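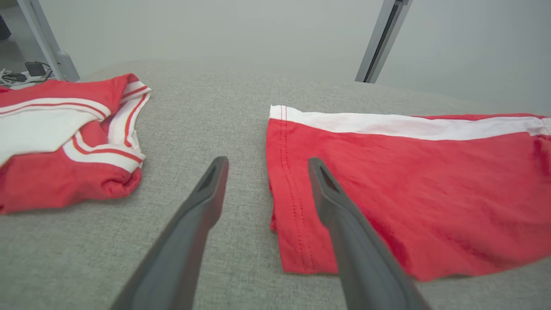

Two red and white garments, one gripper, one budget line.

I have been put in charge of the equipment budget for our laundry folding cell, on the grounds that I once returned a toaster without a receipt. Thread.

The arm was the easy part. Everybody wants to talk about the arm. Three people asked to come along to see the arm. The number of people who asked to come along to see cable trays was lower.

First quote came from Vullik. Lovely document. Heavy paper, an actual ribbon. The gripper was on page 2 as "optional end effector."

I wrote back to ask what a folding robot does without the optional end effector. They said it can be positioned. I'm sure it can.

Second quote, Kekau. Gripper included, fingers not. Fingers are "consumables," sold in pairs, minimum order 6 pairs. I have now spent a full Wednesday thinking about the shelf life of fingers.

Beatriz Magalhães runs the folding table and has opinions about fingertips. She wants them blunt and narrow. Blunt so they don't snag a hem, narrow so they can get under one. She said this as if it were a simple thing to buy.

For anyone pricing this at home: ask for the fingertip drawing before you ask for the price. The price will change anyway, but you'll have a drawing.

Red and white stuff is our test load, by the way. Trim, hems, stitching, layers that fold over on themselves. If you demo on a square dish towel, every vendor's machine is a genius.

Tokarz demoed on a square dish towel.

I asked them to try something with a trim on it and the sales guy said that was "more of a phase two garment." I've started using this about my own closet.

Things I left out of the first draft of the budget: table covering, spare table covering, mounting posts, somewhere to put the power adapters, the wrist camera's cable, and a longer version of the wrist camera's cable.

The gray fabric on the table has its own line now. Finance wanted to know why a robot needs a tablecloth. I said the cloth was Beatriz's call and they should take it up with her. They did not take it up with her.

Also budget for adapters. However many you think, buy more. Every box that arrives brings its own black one with a cable slightly too short to reach anything – it's like hosting a dinner where each guest brings one fork.

Someone asked why we don't just lease. We looked. The Sinthorpe lease is fine for the first 6 months, and then there is a paragraph about "cycle overage" that I had to read standing up.

A cycle, it says, is one open and one close of the gripper. Have you ever watched a gripper try to pick up a sleeve? It opens and closes like it's trying to remember a word.

So we're buying. I put 20 percent on top for contingency. Finance asked what it was for. I said if I knew that it would be a line item. They cut it, then put half back under "misc. cabling," so I think they do understand.

Training time is in there too, under Beatriz's hours. Vendors quote you commissioning, meaning the arm moves. Commissioning does not mean anything gets folded. Those are separate invoices, and in our case separate spreadsheets.

Current standing: Kekau ahead on the arm, Vullik ahead on stationery, Tokarz waiting for phase two. Approval meeting is in May.

Replying to the person who asked what happens to the old folding table: it was also in the budget. Disposal fee. It costs more than the new tablecloth.

If you've bought replacement fingers from anybody and didn't have to take 6 pairs, my messages are open.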